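Santosh Srivastava
Thread on how we're collecting the table-setting examples for Rustunico. A few people asked what the daily work looks like, so I'll put down the parts I think matter.

The task is small on purpose. Place setting, utensils in a caddy, one person working two hand-held grippers. The person does the job, the grippers record it, and the model trains on the recordings.

We have 1,209 episodes kept so far. The target for the first training run was 400, and we passed it in May. The rest went to covering cases the first run did badly on.

Every episode has a stretch before the first grasp when the jaws are open over plain tabletop. We keep it in. If you trim to the grasp, the model never sees how to get there.
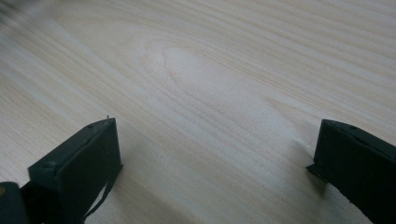

Yareli Cuautle
Do you keep all of that stretch, or cap it? We left ours long on Clalik and the policy learned to hover. It would sit over the table for ages before going for anything.

Santosh Srivastava
We cap it now. Same problem as yours. Anything over 2 seconds with no motion gets cut down before training. The raw file stays as it was in case we change our minds.

Wood grain was another thing. On a pale table with a strong pattern, the model can use the pattern to work out where it is. Looks great in testing, then you rotate the table and it falls apart.

So the operators move around between episodes and start from different heights and angles. Same table, same job, but the grain runs a different way across the wrist view each time.
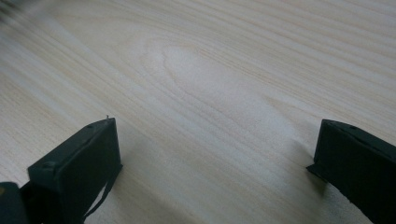
How we sort episodes at the end of the day:

1. Keep. The job got done and both grippers tracked the whole way through.

2. Keep, tagged "recovery." Something slipped and the operator fixed it without stopping. These are worth a lot. We have 349 and I'd like more.

3. Drop. Tracking lost, wrong start, or the operator stopped to talk.

Don't let people redo a recovery to make it neater. We did that for the first week and had to throw the whole batch out.

Knives are the slowest item. You have to pick one out of the caddy, turn it, and bring it down beside the plate with the blade facing the right way. New operators rush the turn.

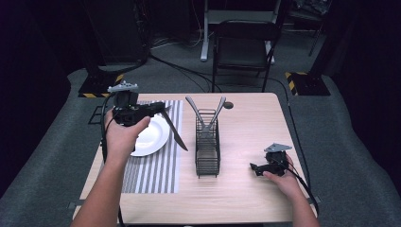 I ask them to do the turn at the speed they'd use at home, and to leave the other hand alone until it's needed. When both hands move all the time, the model copies that too and starts bumping into things.

Labels are one line per episode, typed right after it ends. We tried doing them in bulk on Dhillon and the notes were useless by the afternoon.

Next up is bowls. I'll add to this thread once we have the first batch sorted.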